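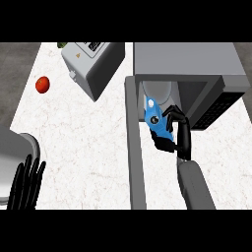
12월, 오후 작업 메모

오늘은 하루 종일 천연염색 쪽만 붙잡고 있었다. 쪽물 항아리가 지난번부터 영 기운이 없어서 아침에 뚜껑 열자마자 냄새부터 맡아봤는데, 음... 시큼한 냄새가 올라온다. 거품도 푸른 기가 빠져서 회색에 가깝고. 석회를 조금 더 넣고 천천히 저은 다음 뚜껑 덮고 두 시간 뒀다. pH는 그 뒤에 다시 쟀더니 조금 올라오긴 했는데 아직 마음에 안 든다. 내일 아침에 한 번 더 재볼 것!

그 사이에 놀면 뭐하나 싶어서 양파껍질 쪽을 진행했다. 물 2000ml에 껍질 40g, 약불로 끓여서 체에 두 번 거름. Carleen은 한 번만 걸러도 된다고 하는데 나는 저번에 찌꺼기가 원단에 붙어서 점점이 얼룩진 걸 아직도 못 잊는다(그 스카프 결국 걸레 됐음). 두 번 거르는 게 귀찮아도 속 편하다.

매염은 백반이랑 철 두 가지로 나눴다. 면 조각은 전부 콩물 처리한 거고, 번호는 1번부터 13번까지. 1~6번이 백반, 나머지가 철이다. 번호표는 실로 꿰맸다. 유성펜은 끓이면 번져서 못 읽는다고 Wilfredo가 몇 번을 말했는데 이제야 말을 듣는다 ㅎㅎ

결과는 백반 쪽이 훨씬 좋다. 노란색이 진하고 따뜻하게 나왔고, 특히 4번은 거의 호박색이라 보자마자 소리 질렀다. 철 쪽은 올리브색을 기대했는데 그냥 탁한 갈색... 9번하고 11번은 접힌 자리에 물이 덜 들어서 줄이 생겼다. 담가놓고 자주 뒤집어줘야 하는데 전화 받느라 깜빡한 내 탓이다. 철물 농도도 좀 셌던 것 같다. 다음엔 절반으로 줄여서 해보자.

Rustby에서 온 새 원단은 정련을 두 번 했는데도 물방울이 바로 안 스며든다. 풀기가 남은 모양이다. Lovely한테 물어보니 소다회를 넣고 최대 6시간까지 담가두라고 한다. 오늘은 시간이 안 되니까 큰 통에 담가만 놓고 퇴근할 때 건져야지. 혹시 나보다 늦게 가는 사람이 있으면 건드리지 말아주세요, 제가 건집니다.

Manalastas 주문 건은 견본 네 장 보내기로 했고 그중 한 장은 4번 조각이랑 같은 조건으로 다시 뽑을 생각이다. 같은 색이 또 나올지는 모르겠다. 껍질 자루가 바뀌면 색도 달라져서 늘 조마조마하다. 남은 염액은 유리병에 옮겨 냉장고 아래 칸에 넣어뒀고, 라벨에 '양파, 마시지 마시오'라고 크게 썼다.

내일 할 일
쪽 항아리 pH 다시 재기, 냄새도 맡아보기
철 매염 절반 농도로 면 조각 세 장
말린 조각들 햇빛 시험용으로 반씩 잘라서 창가에 걸기
Noel한테 큰 체 돌려받기 (벌써 2주째!)
고무장갑 주문, 왼쪽만 자꾸 구멍 난다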